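Let the Robot Club Be Boring

I have now sat through three seasons of the Gridemwood robotics club as a parent, a driver and, briefly and against everyone's advice, a judge. In that time I have seen exactly one robot throw a ball. It threw it at Kamrul Gazi, who was holding the scoresheet, and it got the biggest cheer of the year.

So I understand why people were let down in February, when the club announced it would skip the spring tournament in Castillo and spend the term teaching one arm to pick things up off a table. Ordinary things, the sort you find in a kitchen drawer or at the back of a closet. My own son took the news as you would take the news that the pool was being turned into a library.

The arm is called Prukarari, a name that won a vote of 25 to eight. By the end of its second week it had made 132 tries at picking things up and managed 38 of them. Jui-lin Yip, who is fifteen and keeps the log, read those figures aloud on parents' night in the voice of a doctor with a chart. A father behind me asked whether that was good. She said it was a number.

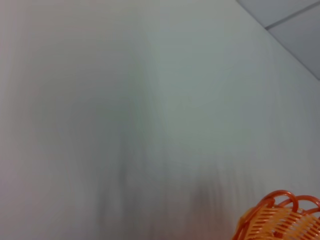
I have thought about that answer more than I would like. Tournament robotics, as we do it around Grallton, is mostly a matter of getting one machine to do one trick for two minutes in a gym with loud music. If it works, there is a trophy. If it doesn't, there is a reason, and the reason is usually the battery. I judged 33 teams last year and heard about a great many batteries.

The drawer-and-closet project offers no such comforts. When Prukarari misses, the kids have to go back through what its camera recorded and argue about why. Shafiq Sivakumar blames the lighting. Nilmini Akanda blames Shafiq's code. They have had this argument for a month, and along the way both of them have learned more about light and code than they ever did bolting a flywheel to a box.

Arif Gazi, who coaches, tells me two families have asked about their fees. I sympathize -- a fee ought to buy you something to post. But we pay for piano lessons knowing there will be years of scales, and we don't demand that the child fire the piano across the room.

Let them have the term. The gym in Castillo will still be there next spring, with the same speakers, and I would be glad to be left off the judging list.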